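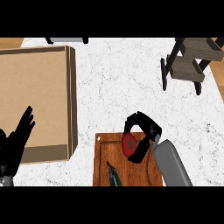

Ordering copies of old photographs from the Mrema collection - which number do I write?

Posted by akinyi_obura, 29 May 2019

Good morning to all. I am preparing a small booklet about the railway workshop where my grandfather was employed, and I want to order copies of photographs from the Mrema collection. The printed finding list gives two numbers for each picture. One is on the left side, for example 1,093, and the other one is in brackets after the title. The order form has only one box. I wrote to the reading room in January and I received a polite answer, but it repeated the text of the form and did not solve my question.

Also, for many pictures the list says "photographer not known, date of original not known". Does this mean that I may print them freely? I need 8 pictures in total.

Akinyi

Reply from hmabula

Write the number in brackets. The left number is only the running number of the list, and it was changed when they made the second edition. I ordered by the left number once and I received a very nice view of a harbour. I had asked for a school.

Hamisi

Reply from T_Hinds

I don't agree with Hamisi, sorry. The bracket number is the negative number, and a part of the negatives was never copied. If you give only this one, the staff may answer "not available" although a print exists in the box. Write both in the one box with a stroke between them, and put the title as well. I have done this for years with no wrong picture.

Tamsin

Reply from hmabula

For years, yes, but with the old form. The new one is read by a person at the Darnberg store, and they have only the negative register there. With two numbers in the box they sent my form back.

Reply from T_Hinds

Then they were having a bad day. Mine passed in the spring with both numbers.
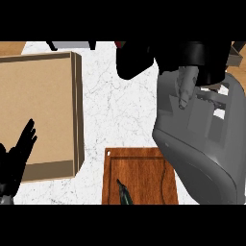 What I would add for Akinyi is to look at which edition of the list you have. It is on the back of the title page, in very small letters. In the first edition the pictures of the workshop begin at 69, and in the second edition they are in a different chapter, together with the bridges. If you quote the list without the edition, even a careful person can take the wrong sheet.

Reply from erasto.n

About the second question, because it was forgotten. "Photographer not known" does not mean free. It means that the person who made the list could not find the name. The collection was built from several albums, and the Skinlow album came with a condition that printed use must be asked in writing. The others have no such condition, as far as I know. In the list the Skinlow pictures have a small letter S after the title. It is easy to miss, I missed it myself and had to ask afterwards, which was not pleasant.

Erasto Nyanda

Reply from akinyi_obura

Thank you very much. I have checked and mine is the first edition. Of my 8 pictures, 2 have the letter S, so I will write a letter for these. For the numbers I am still not sure who is right - maybe I will put the bracket number in the box, and the left number with the edition under "remarks".

Reply from T_Hinds

That is a good way. I still think both belong in the box, but it will work.

Reply from joyce_m

Does somebody know if they still make copies on paper? I see only files on the new price sheet. My mother wants one for the wall, and a file is of no use to her.

Joyce Muriithi

Reply from hmabula

Paper only on request, and you must name the size. Ask for matt. The glossy ones I got were curling at the corners after one summer.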